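Paid to put the spoons away, in the hope a robot will follow

A firm in Erkstead is paying people to tidy their own cutlery, and says the results will one day teach a machine to do it. The scheme, called Cilthorpe, opened to households in November and has signed up 149 of them so far.

Each household is lent a gripper with two fingers and a camera on it. You hold it in your hand, pick things up with it, put them down somewhere else and then do it all over again. Nothing moves by itself. The recordings go back to the firm, Hirkumham, where they are meant to become lessons for a robot arm that has yet to be shown to the public.

Telmo Cuesta, who runs the scheme, calls this "teaching by doing". He says a person with a gripper can show a job far faster than someone steering a full robot from another room, and that kitchens are the best place to do it because no two are alike.
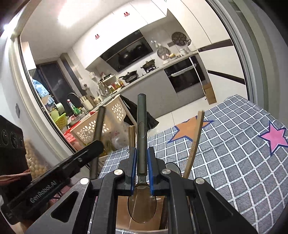

The first set of jobs is all about utensils. A spoon has to be gripped so it stays upright, carried across and let go where it belongs. Households are asked for 45 good goes at each job, and a go that ends with the spoon on the floor is kept in a separate pile. Cuesta would not say how big that pile is.

It sounds easy enough, and that is part of the trouble. Anyone who has watched a firm promise a robot for the home will know that the short film comes first and the long wait comes after. Hirkumham has a short film. In it an arm puts a ladle in a pot, and the clip ends there. I asked how many tries it took and was told the figure was "not one we share at this stage".

Encarnación Alcaraz, who taught control engineering for 21 years and has no stake in the firm, thinks the method is sound as far as it goes. Her doubts are about what gets left out. A person holding a gripper still has a person's wrist, shoulder and good sense behind it, she said, and shifts their feet without thinking when the angle is wrong. A robot fixed to a worktop can't do that. "You can copy the path of the hand perfectly well and still knock over the whole pot of spoons," she said.

She also wondered how much a machine learns from a great many recordings of one household doing one thing in much the same way. Cuesta's reply was that the jobs are changed every week and that people are told to move things about between goes. Two of those taking part told me they had mostly stopped bothering by the second evening.

One of them, Maximiliano Zabala, does his recording after supper and finds it dull but not hard. His hand aches if he goes past an hour. He gets paid by the accepted go, so a batch turned down for poor light or a finger over the lens earns him nothing. He had one sent back on Monday with no reason given.
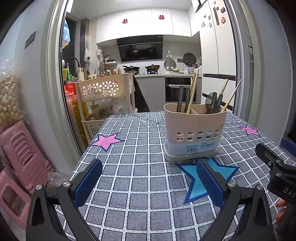

A utensil holder on the table with the gripper open in front of it.

Privacy is the other sore point. A camera that follows a spoon will also take in the stove, the fridge door and whatever else is behind it. Hirkumham says faces are blurred and that households may ask for any recording to be wiped within 10 days of sending it in. After that it goes into the main store with everyone else's, and the firm admits it would be hard to fish out again. The form people sign does mention this, on the fourth page.

Purificación Goicoechea, who gives advice on contracts at the Cifuentes centre, has read the form for three people so far. She told them to ask who else can buy the recordings. The firm's answer, which she showed me, was that it has "no current plans" to sell them, and she has asked for that to be put in the contract.

Cuesta expects the first trial with an arm in a real kitchen next year, though he would not name a month. Folding cloths is the next job on the list for households.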